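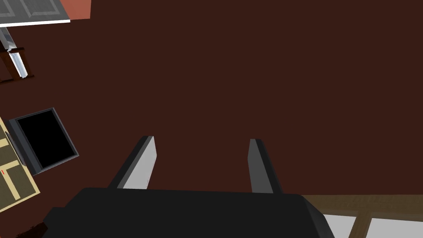

Two fingers, spread wide

Giant Bubble Mix for Parties and Backyards
Furar Home Tips, posted 28/07/2019

I love giant bubbles! Store-bought mix is fine for the little wands, but for the huge wobbly ones (the kind that drift over the fence and make the neighbors look up) you want to stir up your own. It costs next to nothing and most of it is already under your sink.

You need 6 cups of warm water, 1 cup of blue dish soap, half a cup of cornstarch, a tablespoon of baking powder and a tablespoon of glycerin. Stir the cornstarch into the water first and keep stirring until there are no lumps. Add the baking powder and glycerin, then pour in the soap last and go slowly. You want as little foam as you can get away with.
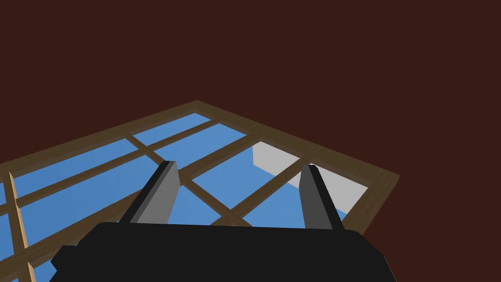
Wooden window frame with sky-blue panes

Let it sit for 45 minutes at least, and overnight is even better. Some cornstarch will sink to the bottom, so give it a lazy stir now and then while you're using it. I keep mine in an old ice cream tub with a lid, wide enough to lay the wand in flat.

For the wand, tie a loop of cotton string between 2 dowels and hang a metal washer at the bottom of the loop. Cotton soaks up so much more than nylon! Dunk the whole thing, lift it out with the sticks together, open them gently and walk backward. Don't blow. Close the sticks to let the bubble go.
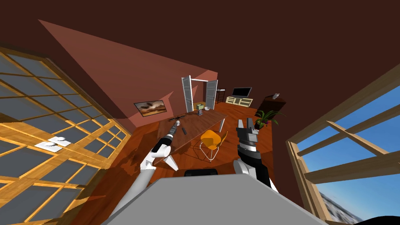
Long dining table, reddish-brown top

A few more things I've picked up:

Go out after rain or early in the evening. Damp, still air is wonderful for bubbles, and hot noon sun pops them in a second.

Skim the foam off with a spoon whenever it builds up.

Bubble mix makes patios slippery, so stay on the grass and rinse any spills.

Leftovers keep about a week with the lid on. If the mix smells sour, toss it and make more.

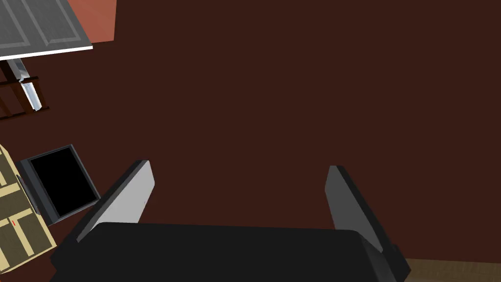

One reader in Hulme wrote to say she swaps the glycerin for corn syrup, same amount, and gets bubbles just as big, though the string comes out stickier and she has to rinse it in hot water before putting it away.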